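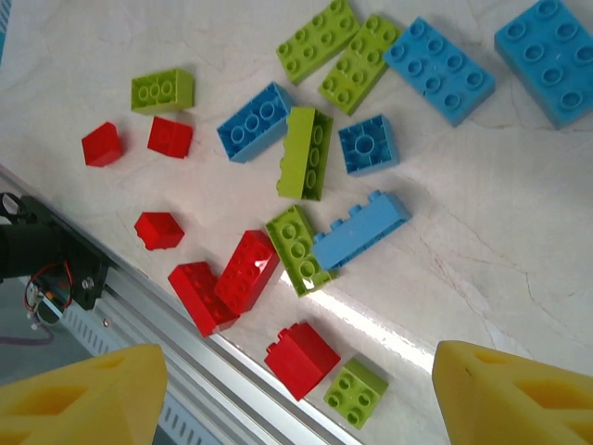 The first sound on Leanne Bunting's new record is a kettle. It takes its time, too, a good long breath of rising hiss before a kick drum slides in underneath and you realize the hiss was in tune with the bass line all along. I played that opening on the bus, then again walking home, then again in the kitchen with my own kettle going, and I still grin every time the drum lands.

The album is called Dolldale, and if you know Bunting only from her club singles you may need a minute to adjust. Those early tracks were built for big rooms and late hours: hard stabs, clipped vocals, everything at full tilt. Dolldale is slower and warmer, with nine tracks that drift from house into something close to folk music and back again. It still moves, though! Track four, "Blackburn," has the fattest low end she has ever put on a record, and the second drop (you'll know it) nearly took the door off my friend's car.

She made most of it in a spare bedroom on two old synthesizers and a drum machine with a sticky tempo knob. The knob matters more than you'd think. It slips a little when the machine warms up, so several songs gain a hair of speed as they go, and she left every bit of that in.

"I tried fixing it on the computer and the songs went dead," she told me over the phone. "So I put the wobble back and went to bed."

The big surprise is the singing. Bunting used to chop up other people's voices and scatter them around the beat. Now she sings whole verses herself, in a low, plain voice that sits right up against your ear. On "Lara," a song for her grandmother, there's hardly anything behind her for the first two minutes, only an organ chord and what sounds like rain on a skylight. Then the hi-hats come in, so quietly that you feel them before you hear them. She wrote seven versions of that one and says the released take was the second.

"Trerkgate" goes the other way entirely. It's eleven minutes of acid line, with a tambourine part she played in a single pass and refused to edit, and around the halfway mark the whole thing tips over into a huge, bright piano figure that belongs on a beach at sunrise. I've heard people say it's too long. I'd take another eleven.

I caught the live version on 30th November, in a room that holds 200 and felt like it was holding a few more. She opened with the kettle (recorded, sadly) and ran the album nearly in order, stretching the joins so one song leaked into the next. People who had come for the old bangers got one of them, right at the end, slowed down and sung straight through. The woman next to me had her eyes shut for the whole thing.

More dates are coming in the spring, with a drummer this time. The vinyl has a different mix of "Blackburn," longer, with the strings turned up, and it's the one I keep going back to.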